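Games Table Notes: The French Animal Board

The second shelf of the games cupboard has a new label on it this month. It says LANGUAGE GAMES, in Hala Mahasneh's handwriting, and so far it holds three boxes. One is the picture dominoes we have had for years. One is a memory game from Dornura with Spanish food words on it. The third is the one people keep asking about, the guessing game with the flip-up flaps and the animal cards in French.

It came to us in a donation from Flynn Halliday, who was clearing out his upstairs closet. There were no printed rules with it. Shamim Ghumman has played the English kind with her grandchildren for a long time and the idea is the same, so she wrote out a page of rules for us and that page is now folded inside the lid. What follows is her page with a few additions from the people who have played it since.

The game is for two players, or two small teams. Each side has a board with rows of hinged flaps. Behind the flaps are the picture cards, and every card carries the animal's name in French on a strip under the drawing. Each side secretly chooses one animal. You take turns asking questions that can be answered yes or no, and you close off the animals that have been ruled out. The first side to name the other side's animal wins the round.

Our house rule is that questions have to be asked in French. They can be very simple. "Est-ce qu'il a des plumes?" (does it have feathers?) is a good first question. So is "Est-ce qu'il vit dans la mer?" (does it live in the sea?), and it is a useful one with this set. Besides the plain fish there is an octopus and a tiger shark, and the answer divides the board nicely. You may ask for help with a word, but you have to say the whole question out loud yourself.

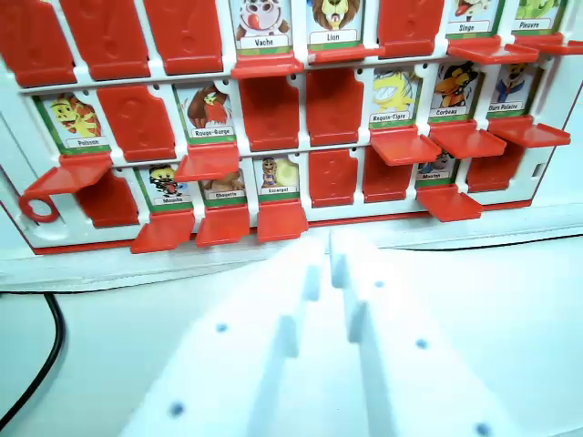
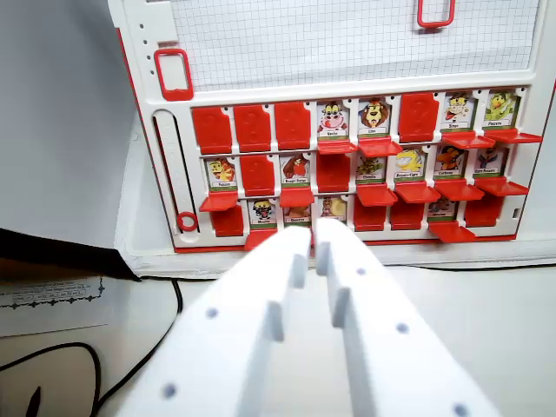

The answer also has to be in French, and a bare "oui" or "non" is allowed for the first few rounds. After that Ans Vanhove likes people to answer with a full sentence — "Oui, il a des plumes" or "Non, il n'a pas de plumes." She taught French for many years and says the negative is where most adults get stuck. She has agreed to sit at the table for the first half hour of each session and help anyone who wants it. She will not correct you unless you ask.

Some of the animal names need a little explaining. These are the ones that came up most often:

Vache is cow. It is feminine, so the question becomes "Est-ce qu'elle..." once you know what you are talking about. Since you don't know yet, we use "il" for everything and leave it at that.

Singe is monkey. The "in" is a nasal sound and the g is soft.

Pieuvre is octopus. You may have learned "poulpe" in school. Both are used.

Poisson is fish. Be careful with the double s. With one s it is poison.

Rouge-Gorge is robin, and means "red throat." The French name is for the European robin, a smaller bird than the one on our lawns.

Requin-Tigre is tiger shark. Requin is shark by itself.

Corbeau is crow or raven. Declan Prendergast looked it up after an argument and reports that everyday French uses it for both.

Ours Polaire is polar bear. Ours is spelled the same in the plural, but in the singular you do pronounce the final s.

Lion is lion, with a French accent.

The drawings are cartoons and some of the animals have clothes on. This is useful for beginners, who often know their colors before they know words like "fur" or "beak." The polar bear is dressed in blue, for instance, so "Est-ce qu'il porte du bleu?" is a fair question. We had one disagreement about whether a player can ask about an animal's expression. Shamim has ruled that you can ask if it is smiling, but you can't ask if it looks friendly, and that is now on the page in the lid.

A few points on looking after the set. Please lower and raise the flaps with one finger, from the top corner. The hinges are plastic and will not take much bending. When you finish, put all the flaps in the same position before you put the board in the box. If a card slips out, leave it on the table with a note and Hala will put it back. Please do not use tape on the name strips. We had to clean tape off the Dornura game last November and some of the printing came away with it.

If you have small children with you, they are welcome to play without the French rule. Reading the names out loud as the animals are ruled out is a good start for them, and they pick up the short ones quickly. Declan's nephew, who is six, refused to play in English after the second round and now calls every large bird a corbeau.

We would like to add to the shelf. A German or Arabic set along the same lines would be very welcome, and Hala has offered to write out name cards in Arabic if somebody finds a board without its pictures. Simple card games are also useful. We don't have room for anything with a large folding board, and we can't take sets with missing pieces unless you tell us what is missing.

The games table runs from 2 to 4 in the afternoon in the back room, next to the coat rack. There is no charge and no sign-up. Tea is on the side counter and we ask that cups stay there while a game is open. If you want to borrow the French game for use at home, write your name and phone number in the green notebook along with the game's number, 128. Loans are for one week. The dominoes are 227 and can go out for two weeks, as there is a spare set.

Ans is also putting together a single sheet of questions to go with the animal game, arranged from easy to harder. A first draft is pinned up by the cupboard. She would be glad of suggestions, particularly from anyone who has played several rounds and run out of things to ask. Write them in pencil at the bottom of the draft or hand them to Shamim at the table.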